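Last updated: 3 February 2026

FOR IMMEDIATE RELEASE

Soltgate Swap Room Opens Its Doors on Hughes Street in March

BONDALE – I've been wanting to write this one for a long time, so forgive me if I get a bit carried away. My name is Eun-ji Pyo, I run the Soltgate Swap Room, and starting in March we'll finally have a permanent home at 77 Hughes Street, right next to the Zemen Bakery (yes, you will smell the bread the whole time you're browsing!).

If you came to one of our pop-ups last year, you know how it works. You bring clean household linens you don't need anymore, you get a token for each piece, and you trade your tokens for something you do need. Towels, sheets, tablecloths, curtains, that one nice blanket your aunt gave you that never matched anything. No money changes hands at the swap table. We had 400 households through the pop-ups, and a lot of them kept asking when we'd stop moving around. Well, now!
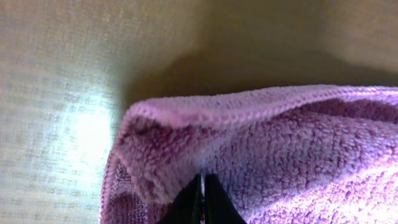
The new room has real shelves, a folding counter and a mending corner, where Jomar Mercado will be teaching people how to fix a frayed hem or turn a worn bath sheet into washcloths. Jomar fixed my kitchen curtains two years ago and they're still up, so I asked him before I asked anybody else. His classes cost $5, thread included, and each one has room for 11 people.

A few house rules. Please wash everything before you bring it in, and skip the scented dryer sheets if you can – we have neighbors with allergies. Small stains are fine if you point them out. We can't take pillows, mattress pads or anything electric. Pet shelters love the really tired towels, so bring those too and we'll pass them along.

We'll be open Thursday through Sunday, noon to six. Come say hi, even if your linen closet is perfect.

Media contact: Eun-ji Pyo, Soltgate Swap Room, 77 Hughes Street, Bondale

Comments

marnie_k: Is there parking behind the bakery or just on the street?

Dot in Bondale: Yay! I have two bags of twin sheets ready to go. Do fitted sheets count as one token or half?

T. Weller: Signed up my mom for the hem class, she's thrilled.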